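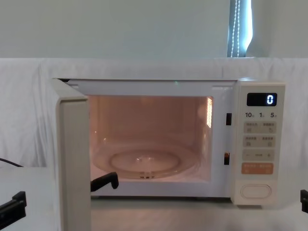 Drulen Countertop Microwave, white, left-hinged door

I'll admit I had a soft spot for this one before it ever went on the shop page. My mum had a white microwave for most of my childhood and I've never warmed to the black ones (they show every thumbprint, and I have kids). So when Darius Kļaviņa asked which model I'd put in the staff kitchen at Sesgate, I picked the Drulen and I've been heating my lunch in it since June.

What you get is a plain, pale little oven with a round glass turntable that lifts straight out for the sink. The light inside is a nice warm colour, and it's on when the door's open, so you can see what you're wiping. The door swings out to the left, so have a think about your bench before you order! If you've got a wall hard up against that side you'll be reaching around the door every time you want your porridge.

The controls run down the right. Display up top, then the quick times marked 10 seconds, 1 minute and 5 minutes, which is about all I use. Under those you've got microwave power, smart defrost, a steam and sterilize setting and a recipe menu, then minus and plus. The labels are in Chinese with a small picture below each of the main ones, and we pop an English card in the carton. Thenmozhi Thevar wrote the card, and she's had it taped inside my cupboard at home as well, bless her.

Door closes on two hooks, one high and one low. Give them a wipe when you do the rest, crumbs love it in there. 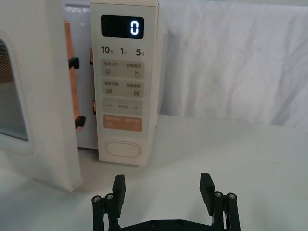 Can I run it without the glass plate if my dish is too big to turn?
Please don't. The plate needs to be sitting on its roller support whenever the oven's on, so measure your favourite casserole dish first and go down a size if it catches the walls.

Stock code 371. Spare glass plates are code 761, and worth adding if you've got a clumsy household like mine. Pick-up from the Uibo Street counter is free, and you've got 15 days to change your mind if it's still clean and in its carton. Ask for Piret if I'm at lunch.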